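Caderno da oficina, dezembro
Posto de dobra, linha Cirkon

8h10. Cheguei e o turno da manhã já tinha os dois postos montados. Ontem fechámos com 157 dobras válidas, hoje a meta é 200. A Fututix quer o lote completo antes da paragem de fim de ano. Não prometi nada.

O trabalho mudou bastante desde que a Pons instalou a célula automática no pavilhão ao lado. Quem dobrava à mão para a expedição passa agora metade do turno a demonstrar a dobra com as pinças, para a célula aprender, e a outra metade a rever o que ela faz. O ritmo é outro. Dobra-se mais devagar, repete-se o gesto do mesmo modo e larga-se a peça sem puxar. Duas colegas dizem que o pulso cansa mais com a pinça do que com a mão livre. Passei a rotação de uma hora para 43 minutos e vou ver se as queixas baixam.

Pano preto preso em cima com molas, letras no fundo, tampo livre à frente. Pinça aberta antes de começar. 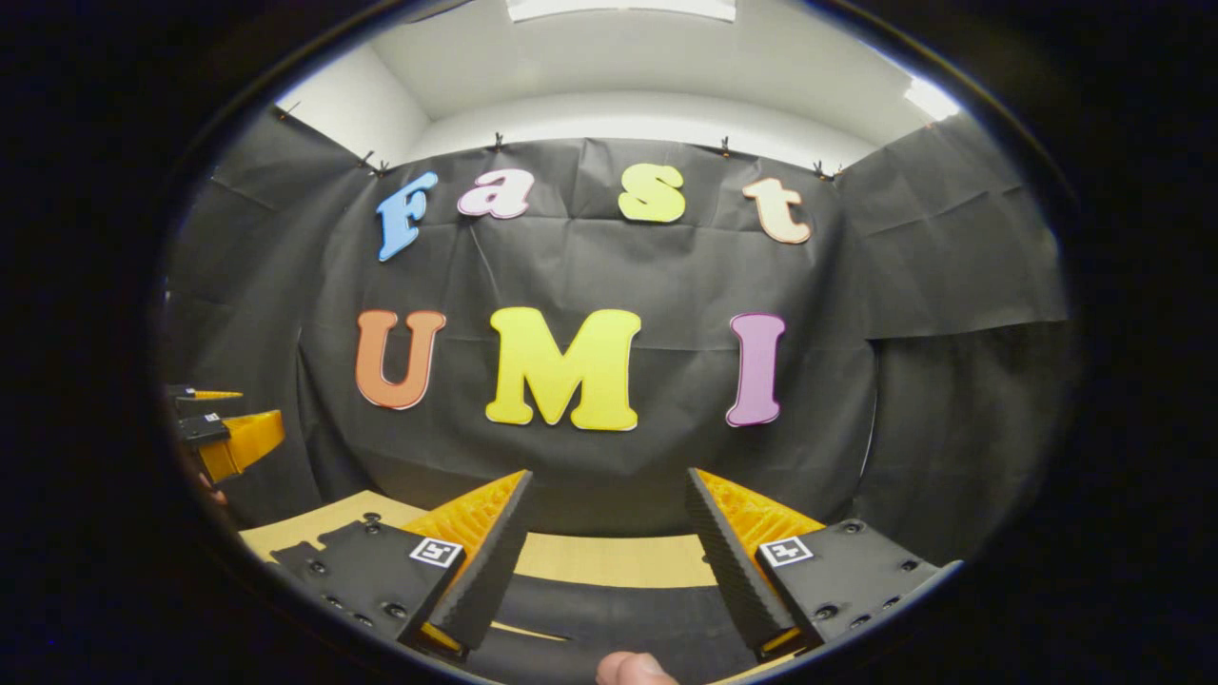
Quem decide quando uma demonstração conta como válida?
A própria pessoa que a fez, logo a seguir, na folha do posto. A chefia de turno só entra se houver dúvida entre duas pessoas sobre a mesma peça.

Isto foi pedido pelo pessoal e ficou combinado em reunião. Antes era o programa da Nosex que rejeitava sozinho e as pessoas só sabiam no dia seguinte, sem motivo escrito. Agora o motivo fica anotado por quem fez. Tenho de pedir à Nosex que deixe de mostrar a contagem individual no ecrã da entrada. Serve para comparar pessoas e não foi para isso que a pusemos lá.

11h30. Tecido escuro e pesado, já dobrado sobre o tampo. Com várias camadas juntas, a ponta enruga e é preciso entrar com os dedos da pinça pela borda de baixo, devagar. Quem vem da expedição faz isto melhor do que eu. Alisam com a mão antes de pegar, hábito antigo, e esse passo não estava no procedimento. Acrescentei-o.

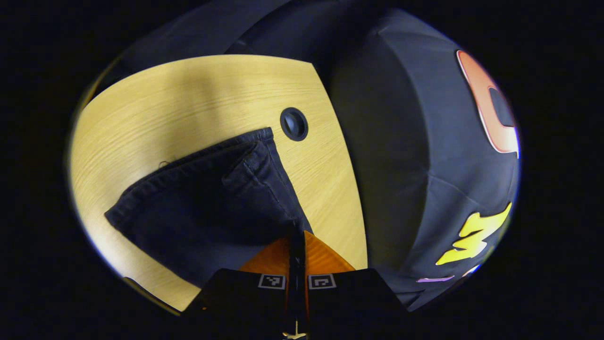 Pendentes

Contagem às 16h: 164. Faltam 36, ficam para amanhã, sem horas extra.
Rever a altura do tampo para quem trabalha sentado.
Perguntar à Pons quem fica com a revisão da célula à noite. Por agora ninguém do nosso turno aceitou e não vou insistir.
Formação: a expedição pediu para aprender a parar e rearmar a célula sem chamar a manutenção. Concordo. Falta a autorização.
Trocar a folha de registo, a coluna do motivo é estreita.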